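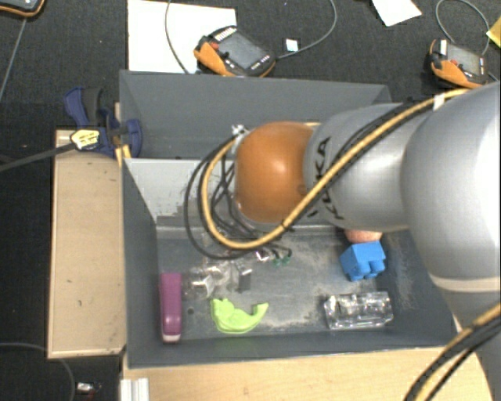

Lundgren Building, Bosomlow Site
Fire Door and Exit Route Inspection – April
Inspected by: Vasylyna Symonenko
Reviewed by: Bohdan Bondarchuk

1. Exit signs lit on both floors
Satisfactory.

2. Doors close fully without assistance
Unsatisfactory. Door 15 stops nearly 2 inches short of the frame. Closer to be adjusted by Prelteo.

3. Stairwells clear of storage
Satisfactory at time of visit. Paper stock had been left on the east landing at the previous inspection.

4. Extinguishers tagged and within date
Satisfactory – one tag is faded and should be rewritten.

5. Assembly point sign in place
Not inspected. Parking lot closed for resurfacing.

Item 2 remains open until Prelteo submits a signed work slip.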